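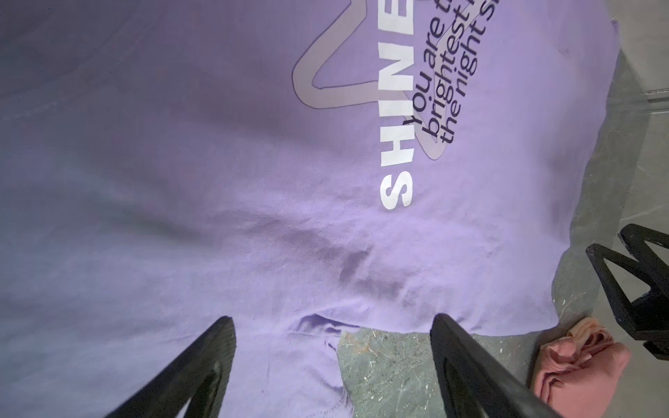
Attachment 1: lavender t-shirt, "SHINE" print, laid out before folding

Ticket 726 – Avandale laundry room
Category: folding / finished size
Status: closed

Problem: Printed t-shirts come off the fold wider than the Pinmont shelf bins, which take a stack 30 cm across. Lavender shirt measured 34 cm folded. Plain shirts from the same load fit.

Checked first:
Folding card – correct size, no bent corners.
Bin – standard Pinmont, not swapped for the narrow type.
Shirt – creases in the body and a flap turned over at the lower edge. Print is large white capitals with smaller navy text and a star outline.

Attempt 1: Folded as found. 34 cm, one side thicker than the other.
Attempt 2: Opened the flap, smoothed from the collar down, refolded. 32 cm. Better, still over.
Attempt 3: Turned the shirt print side down, set the card at the collar, brought both sides in over the card, sleeves back on themselves, hem up last. 30 cm. Fits.

Cause: Sides were being folded short to keep a crease out of the lettering. The hem flap added bulk but was not the main fault.

Fix: Use the attempt 3 order for all printed shirts. Repeated on 7 more from the Deltitz load, all within size.

Open item: long sleeves not tested – log separately.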